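The Great Mug Reckoning

Posted Jun 26, 2018

So I finally did the mugs. If you've been reading since April you know I have been threatening to do the mugs, and every time I opened that cabinet I shut it again and drank out of a jelly jar. But my cousin Mohammed-Awal Kwofie was coming to stay and he's a serious tea person (two cups before he'll talk to you), so I cleared a spot, put on the radio and got everything out.

Our rule growing up was that mugs were never bought, they just arrived. Somebody went to a conference, somebody's office closed, and there you were with another one. My mother's cabinet in the old house on Atinga was so full you had to know which one to pull first or the whole front row came with it. I seem to have inherited the system along with half the contents.

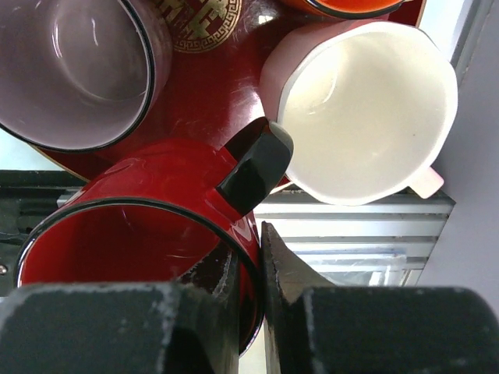

Color is where I always get into trouble. I will tell myself I'm a plain white mug person, sensible, goes with everything, and then I see something shiny and I'm gone. The red with the black handle is exactly the sort of thing I mean! It's so glossy inside that your coffee looks fancier than it is, and that thin black rim kills me. Next to it the white one looks like it came from a dentist's waiting room, poor thing, but I reach for white on a weekday morning and red when I've slept. And I do love them all together on the red tray with the gold emblem, scratches and everything. A tray like that ought to be used, in my opinion. I had an aunt who kept hers wrapped in a towel for years and we only saw it at funerals.

Anyway, I had a method. I read somewhere that you should hold each thing and see how you feel about it, and I felt great about every single mug, so that was no help. What I ended up doing was pretending to pour tea. If my knuckles touched the side, it went in the giveaway box. If I couldn't fit a sponge in the bottom, same thing. Chips on the lip were out too, except for one I'm keeping for pens, and please don't argue with me about it in the comments.

The other thing I've started doing is looking underneath. You'd be amazed how long you can own a cup without once turning it over. Some have a maker's name, some have nothing, and some have that bare ring of clay on the bottom that scratches up a nice table if you slide it.
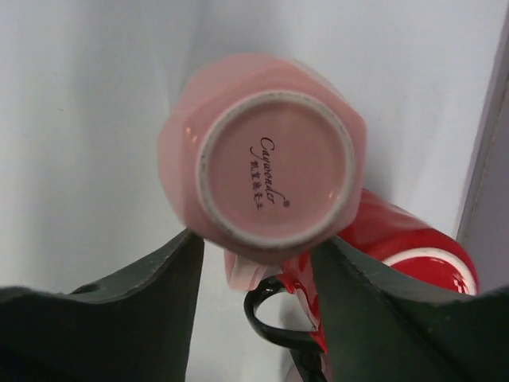 I used to put felt dots on the rough ones, but they come off in the wash and then you find one in the lettuce spinner. Now I just run a bit of fine sandpaper around the ring and rinse it well. Takes no time at all, and my side table has stopped collecting those little gray swirls.

The giveaway box went to the swap shelf at Jominside, where I was very strong and only came home with a butter dish. The cabinet door closes now. I also put hooks under the shelf for the favorites, 7 dollars for the pack, and I should've bought two because I ran out right away.

Mohammed-Awal got here last night, looked over the whole beautiful lineup, and asked if I had anything bigger. He's having his tea out of the soup bowl.

Next up is the drawer with the lids. I'm not ready to discuss the lids.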